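课程实践报告:Plistado 桌面抓取套件试用评测
小组:第三组(四人)
指导:Mireille Mallet
提交日期:2023年8月24日,星期四

一、做什么

这学期选题晚了,本来想自己搭一套抓取系统,后来时间不够,改成评测现成的产品。选的是 Plistado,Cultirport 公司出的教学用抓取套件,包括三部分:仿真环境、任务编辑器、一个把仿真里的程序导到真机上的转换工具。我们手上只有教学版许可,转换工具能打开但是导出按钮是灰的,所以这份报告只评前两部分。真机的事不写。

评测角度是“一个没怎么碰过机械臂的学生能不能用起来”。组里只有一个人之前用过仿真软件,其他人都是从零开始。这点对结果影响挺大,后面会提到。

二、安装和上手

安装包不小,实验室网慢,下了一个晚上。装的时候报了一次错,缺图形库,手册第二章有写,补上就好了。手册是英文的,有中文版但是落后一个版本,菜单名对不上,建议直接看英文。

实验室的旧电脑跑不动,打开场景就卡,帧数掉到个位数。换到 Berchtold 楼二层机房的机器上才正常。许可证是绑机器的,换电脑要先在旧机器上注销再激活,我们不知道,直接换了,结果被锁。给客服发邮件,回信的是 Jarlath Foley,第二天解开了,态度不错,还顺便告诉我们哪个版本的补丁比较稳。客服这块给好评。

许可费用:教学版每个席位一学期345欧,学校出的。单独买的话对学生来说偏贵。另外一家 Plilau 的同类套件是393欧,但包含导出功能,我们没试过,只看了它的网页,不好比较。

三、任务设置

用了套件自带的圆桌场景,没有自己建模。主要任务是抓取加抬起:从桌面上夹起一个小物体,抬高,保持,不掉就算成功。参数如下
物体初始位置:每次随机,在桌面中部的范围内
夹爪:平行两指,默认型号
下降方式:从正上方垂直下降
夹持力:默认值,后半段改过一次
每组尝试次数:100
单次时限:20秒,超时算失败

桌上其他物品不删,就用场景默认的摆法。一开始有人提议清空,讨论后觉得清空了没什么意思,实际用的时候桌上总会有别的东西。 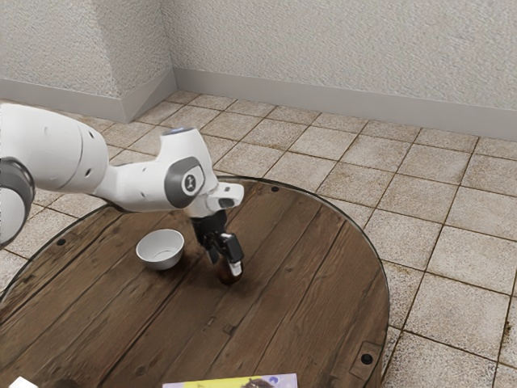
任务编辑器是整个套件里我们用得最多的部分,也是意见最多的部分。它是把动作拆成一块一块,靠近、下降、闭合、抬起,拖到时间线上连起来。逻辑清楚,第一次用半小时就能跑通。问题在避障。编辑器里“周围物体”这一项默认是关的,关着的时候规划器只管目标,路径上有什么它不看。像图里这样,白碗就在夹爪左边一掌左右的地方,而且在前臂下面,夹爪垂直下去夹那个深棕色的小东西没问题,可是一旦目标随机到更靠近碗的位置,手指张开的时候就有可能碰到碗沿。打开避障之后规划时间变长,不过碰撞基本没再出现。我们觉得这个选项应该默认打开,至少在教学版里应该。手册里只有一句话提到它,在附录。

四、试用过程

第一轮全部用默认设置。跑得很快,一个下午就完了。失败的情况分几种:碰到旁边物品,夹偏了滑掉,超时。超时的主要是目标太靠近桌子边缘,手臂要伸得很长,姿态解算来回试。没有细分统计每种失败的次数,日志里其实有,但日志导出的格式是他们自己的,我们写脚本写到一半没时间了。这是本次工作的一个不足。

第二轮打开避障,其他不变。碰撞少了,超时多了几次。把下降速度调快之后超时又降下来,但是夹偏的变多。速度和精度的取舍,课上讲过,这里算是亲自碰到。

第三轮改了夹持力。默认的力对表面光滑的小圆柱物体偏小,抬起后物体会在两指之间慢慢转,有时候就滑出去。调大一档后稳定很多。再往上调仿真里会出现物体抖动,应该是接触计算的问题,不是真实现象,问过 Mallet 老师,她也这么认为。所以最后停在调大一档。

中间出过一次事故,自动保存把第二轮的设置覆盖了,只能重跑。自动保存没有历史版本,请务必手动另存。这个坑后面的组注意一下。

五、评价

画面:比预想的好。木纹、瓷砖、影子都有,光照自然,给别的同学演示的时候效果不错。缺点是画面选项太少,阴影不能单独关,配置差的电脑就没办法。相机视角可以随便拖,但是不能保存多个,每次重新调很烦。

物理:一般场景够用。接触多了会抖,见上。物体的质量和摩擦都可以改,入口藏得比较深,在右键菜单的第三级。

编辑器:上手快,做复杂任务就吃力。没有循环块,重复动作只能复制粘贴,时间线一长就很难看。我们试过做“夹起来放进碗里”这个扩展任务,写了一部分,释放高度老是不对,没有做完,不计入结果。

文档:英文版可以,中文版需要更新。例子太少,只有三个,而且其中一个打不开(路径写错了,自己改一下就行)。

价格:学校买可以接受。

总体上推荐给低年级课程使用,作为第一次接触抓取的工具是合适的。做毕设或者要接真机的同学建议先确认许可里包不包括导出,我们就是没问清处,白高兴一场。

六、分工和后续

分工:一人负责安装和许可,两人跑实验,一人写报告。写报告的人最后也跑了第三轮,因为有人生病。

后续打算在十二月的展示之前补两件事:把日志脚本写完,给出每种失败的比例;扩展任务做完,至少能放进碗里一次。如果学校续订,想申请一个带导出的席位试试。Mallet 老师说可以写申请,表格在系办公室。

附:第一轮和第三轮的设置文件已放在课程共享盘,第二轮的是重跑后的版本,文件名里有“重”字的才是,另一个不要用。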